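Sokunora River Mussel Survey: progress report to the Gretora Fund
Prepared by Radoslava Krajčí, 4th January

Where we are

The grant was for finding out whether freshwater mussels in the lower Karno come back to a stretch of river after its weir is taken out. We are past the halfway point of the money and slightly short of the halfway point of the work, a gap I would like to address before your accountant does.

The weir at Šťastný mill came down in July, later than planned, after a disagreement over who owned the left half of it. Surveys upstream and downstream were finished before demolition. The first round after it is also finished, though Levente Gál would like me to record that the water was colder than the method statement implied.

What we found

We searched 79 plots and recorded 1732 live mussels, nearly all of them downstream of the old weir. Upstream there were 13, all adults and all in one bend below the railroad bridge. Young mussels travel as larvae on the gills of fish, so the fish have to move first. Peter Polák's netting shows that some now do: tagged perch released below the mill were caught above it in the fall. Whether they carried larvae is still open. Gill checks are slow, and perch are poor at keeping appointments.

The silt is a worry. Mud that sat behind the weir for decades has started moving, and two of our downstream plots are now under a layer of it. Jianguo Guo has put sediment traps at both and will empty them monthly. If the beds there are smothered we will report it as plainly as any good result, but with less cake.

Spending

Field costs are on budget. Equipment is over, mostly waders. We bought the cheap ones, then we bought the other ones. I have moved the difference from the travel line, which was generous given that the river is a short walk from the office.

Changes since the last report

Efe Omoregie has taken over the shell measurements and the database, and found that we had been spelling one site three ways. It now has one spelling. The totals above use the corrected records.

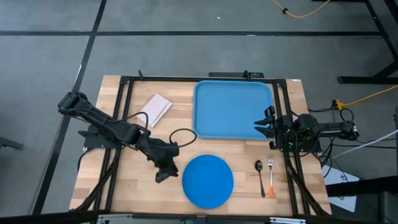
Next six months

Repeat the upstream plots once the spring floods drop. Finish the gill checks on the fall perch. Send you a draft of the sediment results, with maps this time. We also ask to move the final report back by one survey season, at no extra cost, to make up for the time lost to the left half of the weir. A revised schedule is attached - please ignore the earlier one, which we have also been ignoring.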